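A White Table and a Good Basket: An Afternoon with Zixuan Jin

When I first asked Zixuan Jin if she would talk to me about tables, she laughed for so long that I thought the line had gone dead. "Tables?" she said. "You want a whole interview about tables?" I did, and I still think it was one of the better ideas I've had this spring, because Zixuan has thought harder about what goes on a tabletop (and what ought to come off it again) than anyone else I know in Triltumdale.

She runs Plumine, a small studio where people come to make things with their hands for an hour or two and then, in her words, "put the room back to sleep." We spoke on Thursday, May 14, 2020, and she had a mug of barley tea beside her that she kept forgetting to drink.

I started with the color, which had puzzled me. Why on earth would anybody who spends her days around small soft messy things choose white?

"Oh, everyone asks me that!" she said. "My first table was dark brown, a big handsome thing from a shop called Castillo, and I loved it, and it was a terrible liar. You'd wipe it down and feel so pleased with yourself, and then you'd lay your sleeve on it and find out. A white table tells you every crumb. I like being told."

She feels nearly as strongly about baskets. There were four at the studio when she opened, all plastic, all with lids, and she gave every one of them away inside a year. "A lid is a place to put more stuff," she said. "I watched people do it. They'd stack things on the lid and then they couldn't open the basket, so they'd start a pile next to it." Now she uses open wicker, set at the left side of the table, and she has a little rule that it starts each session with nothing in it, so that whatever ends up inside got there that day. 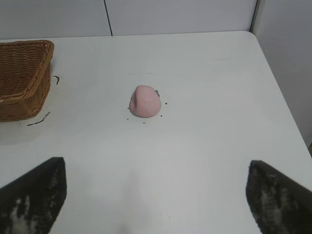
Crumbs are really the least of it, according to Drornura, who wanted me to know that the wicker is harder to keep clean than the tabletop ever was, and that a soft brush gets into the weave far better than a damp cloth does. Zixuan groaned when I passed this along. "Fine, yes, the brush," she said. "I lost that argument last July and I bought the brush."

We got to talking then about the order of things, and she became quite animated. Big pieces come first, she told me, always, and the little specks wait until the very end. "People see the tiny bits and they go straight for them with a fingertip, one at a time, and meanwhile the big lump is still sitting there in the middle making more of them. Pick up the lump! Then you can sweep toward yourself and catch it all in your hand."

I confessed that I am a fingertip person. She was very kind about it.

Her sessions run to four people at most, and she would sooner turn somebody away than squeeze in another chair. I asked whether she ever leaves the tidying for the morning. She took a long time over that one, and finally had a sip of the tea, which by then was stone cold.

"Twice," she said. "I didn't sleep well either time."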